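Home Explore Notifications Profile

Glykeria Antoniadis
Thread · 31/08/2025

1/ Right, a few of you asked how the desktop cell at Tivham is set up and what I do to keep it going. I've just finished the big service on it and I'm still buzzing, so here comes a long one. Tea recommended.

2/ The job: old office desktops come in, the arm works on the processor socket, good chips go to the test bench. One arm, one two-finger gripper, a small camera at the wrist and a fixture that holds the PC flat on its side. We call the cell Ornari. The label on the door says something much duller.

3/ Fixture first, as it causes most of my grief. It's a base plate with two fixed stops and a sliding clamp. The PC goes against the long stop, then the short stop, THEN you clamp. Clamp first and the case sits skewed, and every point in the program is skewed with it.

4/ I swapped the rubber on the clamp face for a harder one in January and it's been so much better. The old pads squashed a bit more on every load, so the case crept towards the arm over a shift. Took me ages to find! I'd been blaming the camera mount.

37 likes · 4 reposts

5/ Service interval is 300 machines. The counter had got to 357 when I finally had a clear morning, and I could tell — fingertips shiny, dust in the finger slides, one cable tie gone at the elbow.

6/ Order I do it in:
power off and locked
blow out the slides (low pressure, away from the rails)
wipe the rails, one thin smear of grease
new fingertips
check every cable tie from wrist to base
power on, home, then leave it alone for a few minutes while you wash your hands

7/ Fingertips are my favourite bit. The ones that came with the gripper were far too wide for getting hold of a socket lever. Mine are narrow, with a little notch near the end so the lever drops in and stays put. Printed the first set, then had the good ones cut by Panagiotou once I trusted the shape. They're lovely!

8/ Do fit the tips as a pair. I once changed just the worn one and spent an afternoon wondering why the arm was picking everything up slightly to the left.

52 likes · 6 reposts

9/ Next, the wrist camera. Clean the lens with a proper cloth, check both bracket screws, then run the calibration board. I take 12 views: some straight down, most tilted, a couple close enough to make me nervous. If the error comes out worse than last time I don't save it, I go back and look at the bracket.

10/ Lighting matters more than I ever expected. Bare metal inside a PC throws glare straight back at you, and the bright patch wanders as the wrist tilts. I've moved the lamp off to one side and put a sheet of drafting film in front of it. Cheap, ugly, brilliant. Ask me about the fancy ring light in the cupboard.

11/ Speed. It'll travel between stations as quickly as you like, but near the socket I keep it really slow. The load plate has a proper spring to it and the lever wants to get away from you. So: push down, out to the side, up in an arc, never straight up. I teach that arc by hand on each new model and save it under the board name.

12/ After a service I always go through the wrist view on a real machine before I let it run. This one's a Dell. Lever up, load plate tilted open, chip lying on the board just below the socket. I love how much you get from this height — even the little EDP_CPU print shows through the plate's window.

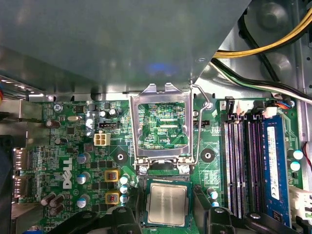 13/ For the matcher I use the edges of the load plate and the two round holes either side of the socket. I don't use the markings on the chip lid. They can be a smudge from up there, and anyway they change from chip to chip.

14/ The metal shroud is the thing to watch on that model. The lever stands up close to it, so the wrist has to come in turned the other way. I've got a keep-out box drawn round the shroud in the program, plus a second one for the cables. Loose wires don't stay where you drew them, so make that box bigger than feels sensible.

61 likes · 9 reposts

15/ Touching the chip itself: edges only, light grip, straight up, and never drag it across the socket. If the grip sensor reads nothing the arm stops and calls me. I've tried letting it have a second go by itself and I didn't like what it did to the pins.

16/ Static! The fixture is earthed, the fingertips are a static-safe plastic and I check the earth lead with a meter at every service. Dull, takes a minute, do it anyway.

17/ Last job is the log. Date, counter, calibration error, what I changed, what I nearly changed. My file's up to 210 entries now and it has saved me more time than any bit of kit in the cell. The clamp pad thing only came to light when I read back through the old ones.

18/ Still on my list: a better tray for the chips (the Flellaro one is fine but the pockets are a touch deep for my tips), and a drag chain for the camera cable so I can stop fussing with ties. If anyone's put a drag chain on a small arm, please show me where you anchored it at the elbow!

84 likes · 11 reposts · 19 replies

More from Glykeria Antoniadis
Notched fingertips, third attempt
What was living in our gripper slides
Drafting film v. ring light
How I lay out a service log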